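Domain randomization: does changing the table and wall colors really help, or is my result a fluke?

Posted by gbelanger_sim
November 2020

I'm training a policy in simulation for an assembly board task and trying to reproduce the randomization result from the Brorach write-up. They change textures, lighting and camera tilt every episode and report that the policy stops caring about the background. My version does the same for the table, walls and floor. I leave the colors of the board parts alone. One of my episodes, from the room camera:

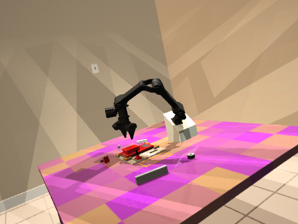 Skunddale Robot Learning Club > Help Board > Simulation

I ran 3,179 demos with randomization on and the same number with it off. Tested on backgrounds neither policy had seen, the randomized one finished 116 more episodes. That sounds good, but I only used 2 seeds and the gap was much smaller on the second one. Is that enough to say anything? Also, should the wrist camera get the same treatment as the room camera? I have been feeding both into one encoder.

Gaétan Bélanger

Wiesława Urbańczyk

Two seeds is not enough. Run at least three more with the same demos and report each one separately. If the gap stays positive on all of them you can write it up, and if one flips you need to find out why before adding more data.

On the wrist camera, I would use a separate encoder. The two views don't have much in common. Up close the parts take up most of the pixels, and the gripper fingers are in view too. This is a wrist view from the set you shared, with the red panel and its gray screws filling the middle:

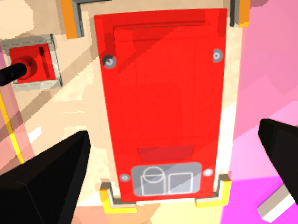 What I would change

Keep the texture changes on for both cameras. Turn the tilt down on the wrist one. A real wrist mount moves very little, and large tilts make the policy learn a problem it won't have. We did this with the Cieślak baseline and training settled almost 3 times faster, same final score.

Also check your shadows. If the light direction is fixed and only the colors change, the policy can still use the arm's shadow to judge height. It will do fine in sim and then miss on the real table. Randomize light position per episode and rerun the test on unseen backgrounds.

Indo

same thing happened to me, turned out my "unseen" backgrounds came from the same texture folder as training. check that first

Gaétan Bélanger

Checked, the folders are separate. The light direction was fixed though. Rerunning now with that changed and five seeds.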